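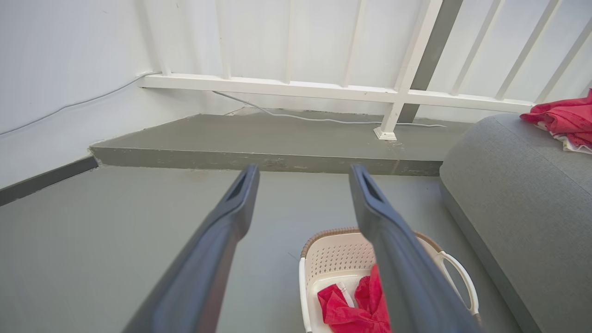

Our student club at Mendow is preparing a laundry task for the spring demonstration, and I have a problem with grasping that I cannot solve alone. The task has a simple description: the robot must pick up clothes, put them in a basket, and later lift the basket. The lifting is almost fine. The clothes are my trouble, and most of all the red ones. When I look through the wrist camera, a crumpled red cloth inside the basket becomes one region for our segmentation, with all its folds, and the program chooses the middle of the region as the grasp point. The middle is very often the worst place. If a second red thing is near, for example a garment left on the grey cushion beside the basket, then the program sometimes joins both in one mask, and the arm wants to go to a point between them.

We use a small package called Grurno for choosing the grasp point. It was given to us by the students of the year before, and its notes are short. I have recorded 81 attempts with the clothes. I have not yet sorted them by type of failure, I am sorry for this.

What I want to know:

Is it better to change the colour threshold, or to stop using colour at all?
Should the decision come from the wrist camera or from the head camera? At this moment we use only the wrist.
Is there a simple method for cloth that second-year students can finish before March?

We are allowed two arms, but until now the program for clothes moves only one. Thank you for reading, and please excuse my English.

Posted by Nông

Colour is a bad idea for clothes. Use depth.

Also check your lighting, in our lab it was different in the morning and everything broke.

Posted by favitz_user70

I had nearly the same task in the Favitz student league, so I will answer in the order you wrote.

First, the threshold. You can spend many evenings on it and it will still join two things of the same colour. I would keep colour only for one purpose, to say "there is cloth in this area", and after that choose the point by height. With cloth in a heap, the highest fold is usually a good place, as the fingers can close on both sides of it. The middle of a mask says nothing about where the fold is. If your wrist camera gives depth, take the points inside the mask, remove the top few (they are often noise), and go to the highest group that is left. In Grurno there should be one function that returns the point, and you can replace only this one.

Second, the cameras. My advice is to use both, but at different moments. Let the head camera look one time before the arm moves. 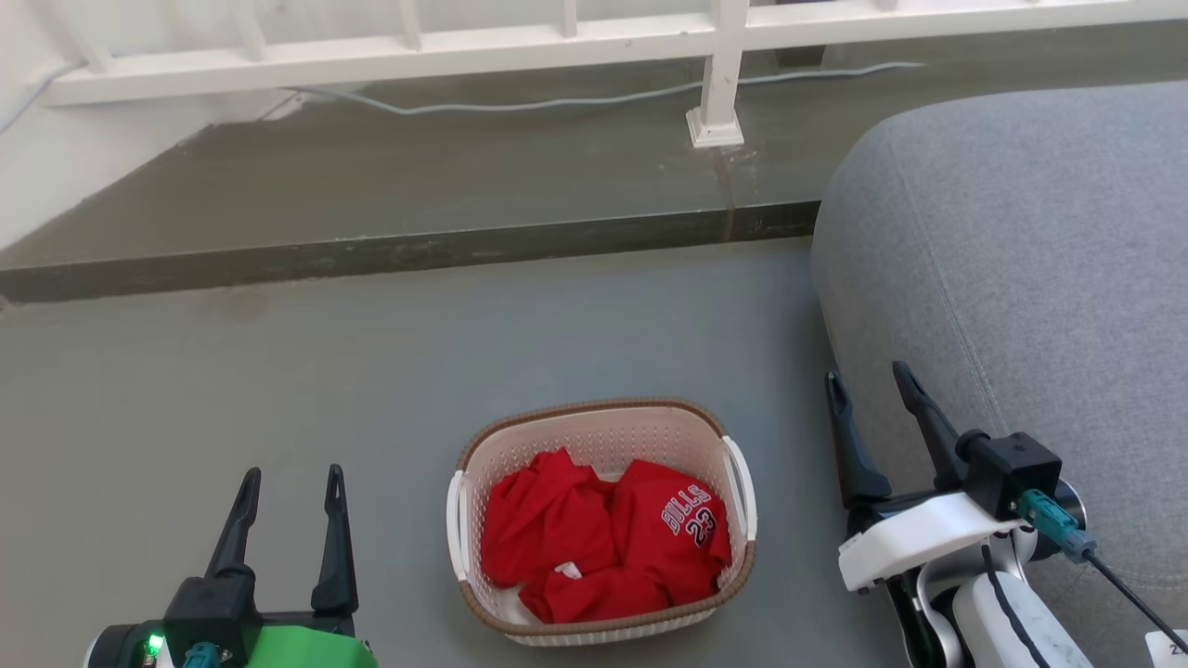
From there you get the whole basket with its rim and both handles, and this is what you need to make a border. Anything outside the rim is not a candidate for emptying the basket, and the joining with the garment on the cushion will disappear. A brown rim on a pale basket is easy to find over a grey floor. Then the wrist camera only makes the last correction, when the arm is already near. Please remember that your own fingers fill a big part of the wrist view, so mask them out. We forgot it and our arm tried to avoid its own finger for one whole Wednesday.

One more thing about printed shirts. A jersey with big white letters and a number, such as your BULLS 23, can be divided in several regions by a colour method, because the letters are not red. With height you do not have this problem. Do not remove the jersey from your test set, it is a useful difficult case.

About two arms: leave it for later. For the basket itself two arms are sensible, one for each handle, but for a single cloth it will double your mistakes before it helps you.

Before you change anything, sort the 81 attempts. Three groups are enough: wrong point, right point but cloth slipped, and arm did not reach. If most are in the second group, then all my text above is not so important and you should look at the closing force.

Posted by slowgripper

Thank you both. I sorted them last night and the biggest group is the wrong point, so I will start with the height method and the border from the rim. I found the function in Grurno, it is on line 699 and it has no comments. The wrist camera does give depth, only we never switched it on in the settings. I will write here again when I have new attempts to compare.

Posted by Nông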